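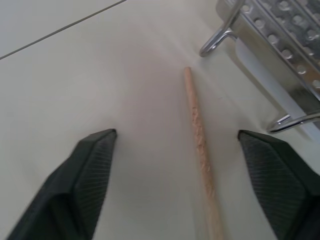 By Ruth Naylor, Clultholm Community Kitchen

Skewer season is coming up, and the supply shelf needs sorting before the first cookout in April. We go through 2000 wooden sticks in a normal year, between the grill nights and the children's craft table, and last summer the two kinds got mixed together in one drawer.

This year they will be stored apart. Pointed skewers for food go in the tall jar next to the stove. Blunt sticks and short dowels for crafts go in the flat tray under the window. If you find a stray one on the counter, check both ends before you put it away. Anything split or rough goes in the scrap bucket.

For the grill, please soak wooden skewers in cold water for 30 minutes, or longer if you have time. Leave a little bare wood at each end so they can be turned with tongs. Terence Wragg has cut a lid for the soaking pan, and it hangs on the hook by the sink.

Used food skewers are thrown out at the end of the night. Craft sticks can be kept if they are clean and have no glue on them. Hayley Catterall would like 55 of them for the bean frames at Tapley, any length over a foot.

Wipe the light-colored counters before laying sticks out to sort, and dry them well. Bare wood picks up grease quickly.

Sorting starts at 10 in the morning in the back kitchen. Bring an apron. Coffee will be on.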